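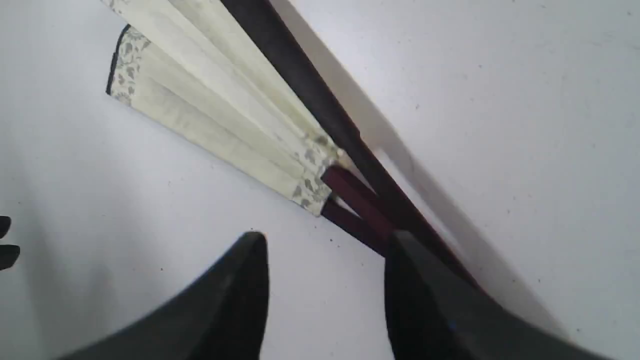

Chapter 2
The Menu and the Guest

After you have worked through this chapter, you should be able to explain what a guest looks for when opening a menu, to decide how long a menu should be for a given kitchen, and to write the name and the short text of a dish so that a server doesn't have to explain it at every table.

In the first chapter we followed the guest from the street to the chair. The guest has now been seated, the coat has been taken, and there may already be water on the table. The next thing that happens in most restaurants is that somebody hands over a menu. It is the first long piece of writing that the house gives to its guest, and often it is the only one. For this reason we treat it before we treat the kitchen, although many teachers prefer the other order.

A case: the Gustgate

The Gustgate was a restaurant with one dining room and a small kitchen at the back. When Imke Rothe took over as manager, the menu had grown for many years and nothing had ever been removed from it. Old regular guests wanted their old dishes, and each new cook wished to add something of his own. Counting the side dishes and the drinks, there were 243 entries. The kitchen had to keep fresh goods for all of them, and on quiet evenings much of the fish was thrown away.

Rothe did not begin by cutting. For the whole of June she asked the servers to write down every question which a guest put to them about the menu. She expected questions about prices. What she received were mostly questions of another kind: Is this one big? Does it come with something? What would you take yourself? She understood from this list that the guests were reading the menu with care but could not picture the plate in front of them.

The new menu had 100 entries, drinks included. Ferdinand Fuchs, who was then head cook, had argued for even fewer, and in his opinion the soups should have been taken away completely. They stayed. We will come back to the soups in the section on costs, where his argument is given in full.
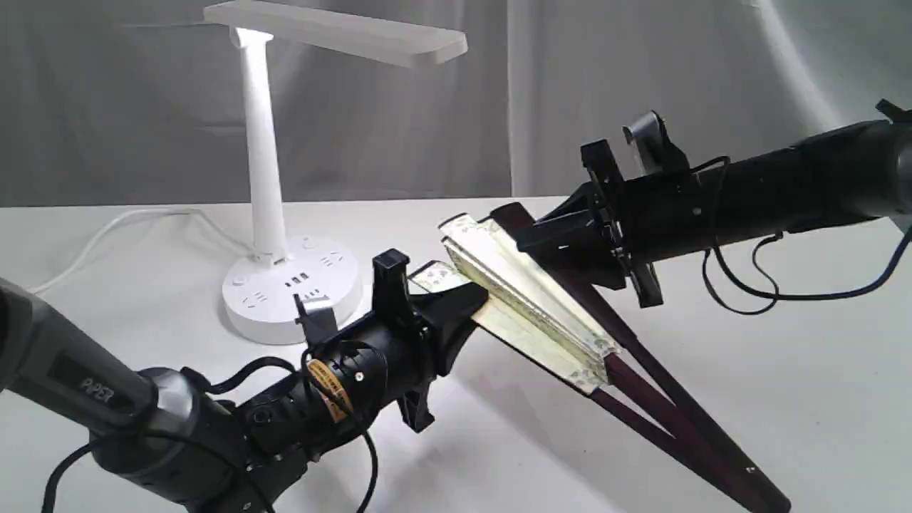 2.1 What the guest reads first

It is often said in our trade that the eye goes to one fixed place on the page, and that the most profitable dish should be printed there. You should be careful with this advice. Guests differ very much. A guest who comes with children looks for the dishes the children will eat. Somebody who must pay for the whole table reads the prices before the names, and a guest who has been in the house many times may not read at all.

What we can say with more safety is that guests compare. They find one dish which they would accept, keep it in mind, and measure the others against it. A menu helps them when dishes of the same kind stand near each other and when each is described in the same order: first the main part of the dish, then how it is cooked, then what comes with it. If the order changes from line to line, the guest must start again each time.

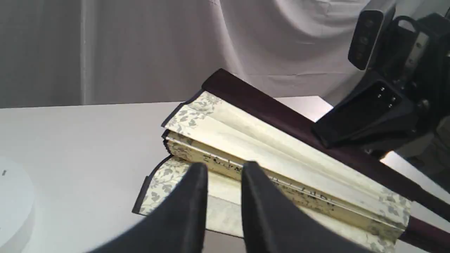

The length of a menu has to be decided together with its form. A house which changes its dishes every week is best served by single sheets, and a house with a fixed offer can afford something bound. Decoration belongs to the same decision. Pages bordered with small gray-green leaves and vines, as in the photograph, look friendly between dark covers, but a border takes its space from the text, and a menu writer who has such paper must plan for shorter lines. Kianoush Akbari, who taught menu writing to our evening classes, let his students write each dish first on a narrow strip of paper. What did not fit on the strip had to go.

2.2 Naming a dish

A name should tell the guest what will arrive. Names taken from places, persons or feelings may be used, but then the line under them has to do all the work. Compare these two entries from the Gustgate:

Old: Fisherman's Dream
New: Baked trout with potatoes and cucumber salad

The old name had been liked by the owner, Volker Wendt, and it was sold less and less. The new one needs no explanation from the server.

Before you continue

Take the menu of a restaurant you know well and copy out one section of it by hand. Mark each word that you could remove without the guest losing something. Then write the section again, and keep both versions, as you will need them for the price exercise at the end of this chapter.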